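About Jemton

Jemton teaches robot arms by showing them. Clifford Kennedy and Jade Perron started the firm in Jurstead, and we still work from there.

An operator steers the arm by remote control and does the job at an ordinary pace. We keep the good runs - 2,652 so far - and train on those. New tasks are tried in simulation first.
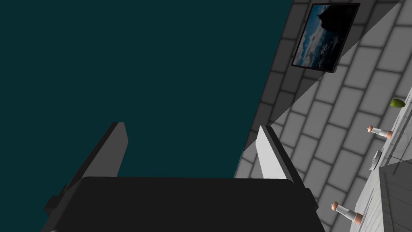
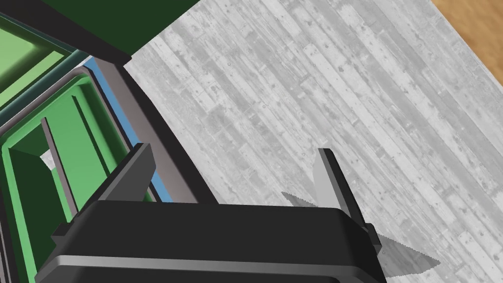

Ravinder Fortin looks after training for new operators. Most start in March and spend their first weeks on simulated rooms. They learn to steer with the view from behind the gripper, where the counter and tiled wall can sit at a steep tilt and the gripper is the only thing that stays upright. Francine Bergeron checks every run before it is kept.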